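ok thread on moving out of a furnished rental w/ two weeks notice, bc three people asked me this week and I keep typing the same thing

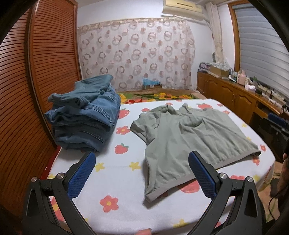 1/ Start with the lease. Not the packing, the lease. Mine was 14 pages and the cleaning part was on the second to last one, in tiny type. Read what they want back and in what state. Then the bedding, which everybody forgets. If the strawberry sheet is yours, the one with the pink flowers and little yellow stars, write that down before somebody else decides it came with the place. Same for pillows. Same for the good pan.

2/ Deposit. Ask for the inspection in writing, early. I asked Rawashdeh (the letting office on my street) by phone and got told "sure, sure" and then no one had a record of it. Email. Always email. Their online form gave me a 404 two days running so I just wrote to the front desk.

3/ Boxes. Do not buy them. Dardo got 40 from the grocery store in Nendthorpe by asking at opening time. Banana boxes are the best, they have handles. Cut some cardboard to cover the hole in the bottom tho or your socks fall out

4/ Movers. Got three quotes. Lowest was $134 for a van and one guy, two hours, stairs included. Ask about stairs!! Kumudini didn't and paid extra for a third floor walkup in July, in that heat, still mad about it

5/ Utilities. Read the meter yourself the last morning. Take a photo w/ the date on. My final number was 3018 and the bill came in with a totally different one. Photo fixed it in one email.

6/ Mail forwarding takes longer than you think. Do it the day you give notice. I did it the day I left and Vasanthi is still bringing me my old mail in a grocery bag, bless her

7/ Cleaning. Oven first, let the stuff sit overnight. Then the fridge seals. Then behind the toilet, sorry. Windows last, and only the insides unless teh lease says outside too

8/ Keep one bag out. Charger, toilet paper, towel, a set of sheets, something to eat. First night you wont find anything else

9/ forgot one. Count your keys. They charged Piyumi for a mailbox key she never even had

ok back to unpacking. ask me stuff, will answer when I find the kettle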